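Mindcombe Water Reuse Study
Interim progress report, second reporting period
Prepared for the Coltach grants office by Maarten Boersma
Technical review: Jarmo Tuominen

1. Status

Work packages 1 and 2 are complete. Work package 3 (storage and filtration) is in progress and is four weeks behind the schedule in the grant agreement. Work package 4 (household use survey) has started. No change to the end date is requested at this stage.

2. Work completed in the period

The roof catchment survey was closed in August. Total usable roof area across the Mindcombe site is 1,285 square meters, measured on plan and corrected for the two dormers missing from the original drawings. The figure in the proposal was higher. It included the bicycle shed, which has a bitumen felt roof and was excluded on water quality grounds.

Gutters on the north and east blocks were cleaned, re-pitched and fitted with leaf screens. The downpipe on the east block had separated at the second joint and was discharging into the wall cavity. It was replaced with a new section, and the wall was left open to dry before the plaster was made good. This repair was not budgeted and was paid from contingency (see section 5).

First-flush diverters were installed on all six downpipes. Each diverter discards the first 30 liters of a rain event and drains down through a slow-release valve. Two valves clogged with moss within the first month. The valve inserts were swapped for a wider bore, and there have been no further blockages.

3. Storage and filtration

The main tank was delivered by De Graaf on a Friday, later than the agreed week, and set on the concrete pad the following morning. The pad was checked for level before delivery and again with the tank filled to one third. Settlement was within tolerance on both checks.

The filter train is a mesh strainer, a sediment cartridge and a carbon cartridge, in that order. The Tandar pump set has been mounted but not commissioned. The electrical inspection needs to be passed first, and the inspector has asked for a revised single-line diagram showing the isolator on the pump side. Jarmo Tuominen is preparing the diagram.

One design change should be noted. The overflow was to run to the existing storm drain, but a camera inspection found root ingress along most of that run. The overflow now goes to a gravel soakaway behind the north block. Percolation tests at the soakaway location were acceptable at both depths tested.

4. Household use survey

The survey covers toilet flushing, laundry and outdoor use, the three uses eligible for non-potable supply under the grant. Forms went to every household on the site in paper and online versions. Paper forms have come back more slowly but are filled in more completely, particularly the laundry questions.
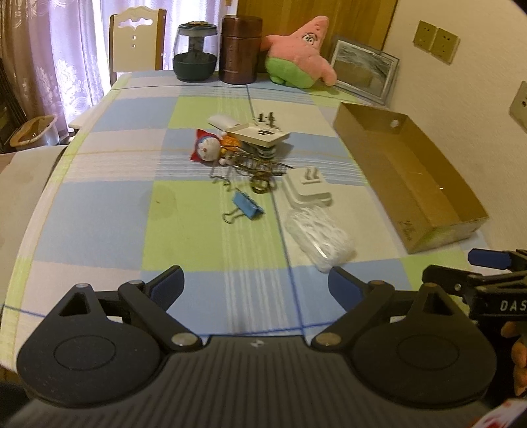 Sub-meters have been read weekly in the households that agreed to metering. Median toilet use is 483 liters per household per week. Laundry use is harder to state with confidence – several households share machines in the north block basement, and those machines sit behind one meter. A second meter is on order so that the two groups can be separated.

Outdoor use is low and strongly seasonal. It will be reported as a monthly series in the final report, not as an average.

5. Budget

Spending is in line with the profile except for contingency. The east block downpipe and wall repair cost 700 euros, all of it charged to contingency. The soakaway was cheaper than the storm drain connection it replaced, and we ask for approval to move the difference to the metering line to cover the second laundry meter.

6. Risks and next steps

The main risk to the schedule is the electrical inspection. If the revised diagram is accepted on first submission, commissioning can follow within two weeks. If it is not, the water quality sampling will move into the colder months, when roof runoff is less representative – a supplementary spring sample would then be needed.

Next period: commission the pump set, begin sampling at the tank outlet, install the laundry meter, and close the survey. A draft of the sampling plan will be sent to Coltach for comment before the first sample is taken.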